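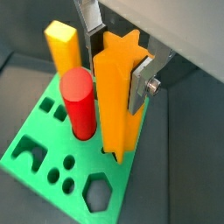

Gallery: Star Block, Plarneter Planner

Saturday, April 20, 2024

The release notes for Plarneter say the new insertion planner "handles tight-fit parts without tuning." I have read that sentence before, about other planners, and I ended up tuning all of them. So the shape sorter came out again. It's a toy, but the star is a mean test. A cylinder forgives any error in rotation. A five-pointed star forgives very little, and the planner has to get the yaw right before any force feedback is worth having.

Orange star in the fingers, its lower point at the green board, red cylinder seated in the round hole next to it. The stock settings allow 800 search steps before the planner gives up. I would like to know who picked that number and what they were inserting.

The log viewer (Yadav, same as last time) plots planned pose against measured pose and makes everything look smooth. Turn off the filter and you get a different story – 18 replans on one approach, most of them in the last 8 millimeters. A demo video wouldn't show you that.

Yellow star this time, partway into its opening, one finger on each side. From the wrist view I can't tell a good grasp from one tilted by a degree or two, and I doubt the pose estimator can either. It reports a confidence score anyway.
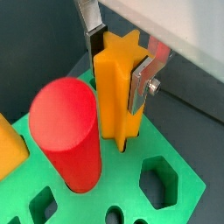 Leonie Strobel wrote in to say that I'm blaming the planner for a perception problem, and that with a decent yaw estimate the search would hardly run at all. Maybe so. But the notes sell the two as one package, and the default config ships with yaw refinement switched off. I'll rerun it with refinement on and post the raw logs, filter off, in September.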